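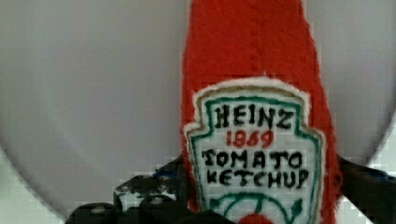
The soft ketchup bottle from the play kitchen box

Play kitchen box: sorting, mending and what we still need

The play kitchen things at Folelgate were gone through properly last month, for the first time since November. They had ended up spread over three boxes and a drawer, with some pieces in with the building bricks and others under the coats. Everything is now back in two boxes, one for soft food and one for hard food and dishes, and both are kept on the low shelf by the door.

The soft food box is the one most families will know. The ketchup bottle is still the favourite with the under-fives. It is bright red and fuzzy, with a cream label edged in green, and the wobbly black lettering and the red 1869 can still be read without trouble. The outside has gone a bit tufty. We have decided to leave it alone. Trimming was tried on the soft carrot, which ended up with a bald patch and then a hole, and it has since been thrown away.

Soft food should not go in the tumble dryer. Wipe it with a damp cloth and leave it on the rack overnight. If something has been chewed or dropped outside it can be washed by hand in cool water with a little soap, squeezed in a towel and stood near the radiator, but please write it in the book so that the next group does not think it has been lost. Thick pieces take two days to dry right through and they smell if they are boxed too soon.

Felt fried eggs: we had four, we have two. If you find one at home in a coat pocket or the bottom of a pushchair, just drop it back in the box. There is no need to say anything.

The hard food has come off rather better. We kept 54 pieces and threw out 11, mostly cracked or with sharp edges where the two halves used to meet. The cutting fruit that had lost its fastening tabs went too. Anything small enough to be a worry for babies has been taken out of the general box and put in the tin with the yellow lid, which stays on the high shelf and only comes down for the older group on Tuesdays.

Small dishes and fruit work best put out on a white table with nothing else on it. We used to tip the whole box onto the mat and most of it was ignored. Now a few things go out at a time, and the children tend to stay with them for longer.
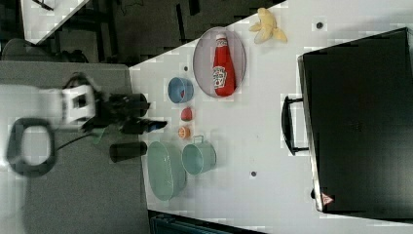 A little bowl, something red, something orange and a couple of green containers are plenty to start with. Younger children will mostly move things in and out of the bowl. The older ones begin matching colours or serving meals, and at that point you can bring out the plates and the soft bottles. If a game is going well, leave it alone, even if it is nearly time for the snack. Five minutes does not matter.

At the end of the session the hard food goes into the washing-up bowl, not straight back in the box. Warm water, ordinary washing-up liquid, rinse, and then onto a tea towel. The containers hold water in the bottom if they are left the right way up, so turn them over. Two of the old ones went black inside last winter and could not be saved.

The Simura shelf unit has been screwed to the wall, as it should have been when it arrived. The top shelf is for adults' things only. Please do not stand on the bottom one to reach it. There is a step stool behind the kitchen door.

Several people have asked about the old wooden cooker. It has gone to the Cidetari group, who have more floor space than we do and have already repainted the doors. In return they have given us a small sink unit with a tap that turns. It needs one new hinge and will be out by the start of next term.

Our jumble table raised 200 pounds, and part of this has been set aside for the play kitchen. The list at the moment is:

two small saucepans with lids
a colander
wooden spoons, short handles
a tray with raised sides
soft bread or rolls, any kind
a washing-up rack, child size

Second-hand is fine for all of these and preferred for the saucepans, as real ones last longer than toy ones. Check for loose rivets before you bring them in. We do not need any more teacups. We have 13, and that is after giving some away. We also cannot take glass, anything with a battery compartment that does not screw shut, or empty food packets that have held nuts.

Anyone who sews could help with the soft food. We have a bag of red, green and off-white fabric scraps and enough stuffing for several more pieces. A mustard bottle has been asked for, and sandwich fillings are always useful. Keep seams double stitched and do not use buttons or beads. Lettering does not have to be neat, and the children are not bothered by it. Work can be done at home or at the sewing table on a Thursday evening, when the kettle is on from seven.

The key to the cupboard is back on its hook. If you take it home by mistake please bring it back the same day, as the spare does not fit the new lock.

The next sort-out will be at the end of the autumn term. Until then, if something breaks, put it in the carrier bag on the back of the cupboard door and it will be looked at.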